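Let the Pot Sit There: Why I Think Solar Cooks Should Own a Hay Box

Posted July 2020

I've been cooking with the sun long enough to have burned my thumb on every reflector I ever built, so please don't take this as an attack on solar cookers. I love mine. I have a panel cooker on the back step right now with rice in it. But I've started to think those of us who tinker with this stuff put nearly all our energy into catching heat, and hardly any into hanging on to it once it's inside the pot. We'll argue for a month about the angle of a flap! Then the sun goes behind the neighbor's maple at four o'clock and dinner goes cold on the grass.

So my opinion, for what it's worth, is that the old hay box is the most useful cooker anybody can make at home, and that a beginner should make one before touching a roll of foil.

If you haven't met one, it's a box stuffed with insulation with a hole in the middle for a pot. You boil your food on whatever stove you've got, put the lid on, drop the pot in the hole, cover it up and go away. The food keeps cooking in its own heat. People used hay and straw, later on they used newspaper and wool, and there are factory versions now with vacuum walls that cost more than my bicycle did. A friend of a friend swears by her Pruneck, and I borrowed it for a weekend and it was fine. It was very shiny. My beans came out the same as they do from a picnic cooler with old sweaters in it.
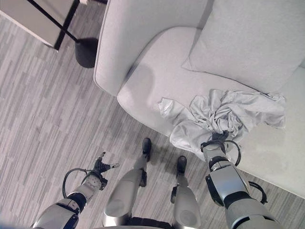
Gray armchair, gray pillow, gray cloth.

My first one was a cardboard carton and a lot of shredded junk mail, and I made it in our first winter in Arndale, which is up at 4,000 feet. Water boils at a lower temperature up here and beans take forever. The first summer I stood over a pot of pintos for most of an afternoon with the gas on, getting crosser and crosser, and I remember thinking there had to be a less stupid way to do this. With the box I soak them overnight, boil them hard for 20 minutes and tuck them in. By supper they're soft. Some days they need a second boil and another hour, and I've made my peace with that. It's one match and a little stirring.

The usual complaint is that it isn't "real" cooking off the grid, since you need a stove to start. Sure. You also need a stove on a cloudy day with a solar cooker, and in my part of the world there are plenty of cloudy days. What I like is putting the two together. On a clear morning the panel cooker brings the pot up to a boil by lunchtime, and then I move it into the box and forget about it. No chasing the sun around the yard every half hour. I can go to the library. A small pot that came off the panel still a bit short of boiling will sulk in there and never finish, so I do wait for proper bubbles (I learned that with a lentil soup I'd rather not discuss).
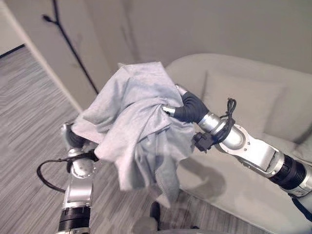
Where I really part ways with the online crowd is over insulation. There's a kind of builder who wants rigid foam board, cut to the millimeter, with foil tape on every seam, and I've seen a plan that had 53 steps in it. Fifty-three! For a box! What does the work is still air, and you can trap that with things you already have in the house. A soft cloth bunched up in a loose mass, with plenty of folds and creases, has all sorts of little pockets in it for air to sit in. Fold the same cloth flat and press it down and you've squeezed out the part you wanted. So I crumple everything, old towels, worn-out sweatshirts, the baby blanket that lost its binding, and I poke it into the corners with a wooden spoon until the pot can't wobble. Keep it dry, too. Damp stuffing smells awful by the second day and it pulls heat out of your dinner.

I'll give the foam people this much: their boxes look nicer, and mice don't nest in them. Mine got a mouse in June. I washed everything on hot and moved the box off the porch.

Now for my other grumble, size. Everyone builds too big. A hay box wants a full pot with a heavy lid, and as little empty space above the food as you can manage. If you cook for two, use a two-person pot. I kept reading that you needed some monster kettle and it put me off for years, and then I tried it with the dented little saucepan I use for oatmeal. Oatmeal at night, boiled for a minute, box, bed, breakfast. I could stop the essay there and be happy.

Meat is where I go quiet. I do a stew in mine, but I bring it back to a full boil before anyone eats it, and I check it with a thermometer, and if the pot has dropped out of the safe zone for any length of time I don't serve it. Red kidney beans get their hard boil on the stove first, always, no shortcuts. I wish more of the cheerful blog posts said so. A cooker that runs on leftover heat has a limit, and it's better to know where yours is before you have company. Fill the pot with plain boiling water one day, box it up, and look at the thermometer after four hours and again after six. Write the numbers on the lid. Mine are on there in marker and they've changed twice, both times when I got lazy about the padding on top.

Could a hay box replace my panel cooker? No, and I'd miss the thing. I like fiddling with it, I like the kids next door coming to ask what's for lunch. But if somebody told me I could keep one of the two through the winter I'd hand over the foil without much of a fight, and I'd probably ask to keep the good lid.

Anyway the rice should be done. If you've got a box of your own, tell me what you stuff it with. I'm still curious about wool scraps versus feathers, and I have an old pillow that's about to give its life for the answer.

290 shares | 20 comments

Recent posts
Black pots, dark pots and the great enamel argument
A rocket stove out of olive oil cans
Drying tomatoes on a car dashboard
Why my solar oven door is an old picture window

Contact | Copyright 2020 | Back to top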